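Search this site
Type and hit enter

Moving the desk, again

Quick one because I have to be out the door by 7 and the kettle is already yelling.

So I finally switched to working mornings. Up early, coffee, write until the house wakes up. Day 20 now. Mixed results! First week was awful. Kept reading the same paragraph over and over, went back to bed twice. Second week, better. Something clicked, or I just stopped checking my phone before breakfast (probaby that).

What helped: going to bed. Sounds dumb. I was staying up until all hours with the Astari newsletter and old crosswords and then wondering why my brain was soup. Also a lamp. A proper one, warm bulb, got it at the thrift store on Filali Street. 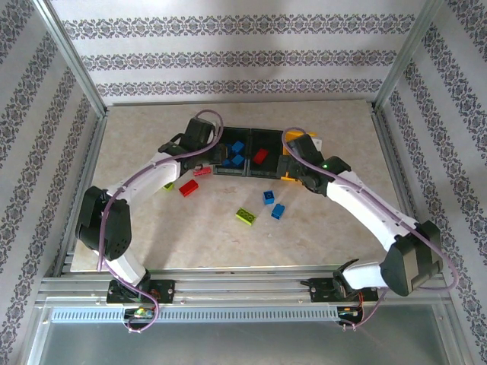
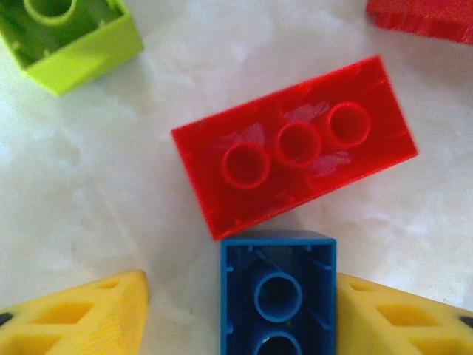
What didn't help: the timer app. Hated it. Little chime every time I got going. Deleted. Same with the journal prompts, sorry Beverley, I know you love them. "What would make today great?" Toast. Toast would make today great.

Word count is nothing to brag about, about 100 on a bad morning. But it's a hundred I didn't have in October, and the Ullivmont chapter is nearly done, the one I've been dodging since spring. Still hate the ending. Might cut the ferry bit completly.

Plan for November is the same again, minus weekends. Need to sleep at some point. Ok, shoes, keys, gone.

Last updated: November

Comments

Beverley McPhee: I stand by the prompts!! Toast is a valid answer.

Houda Salem: Do NOT cut the ferry. What wattage is the lamp?

gardengate: tried mornings, lasted 2 days. good luck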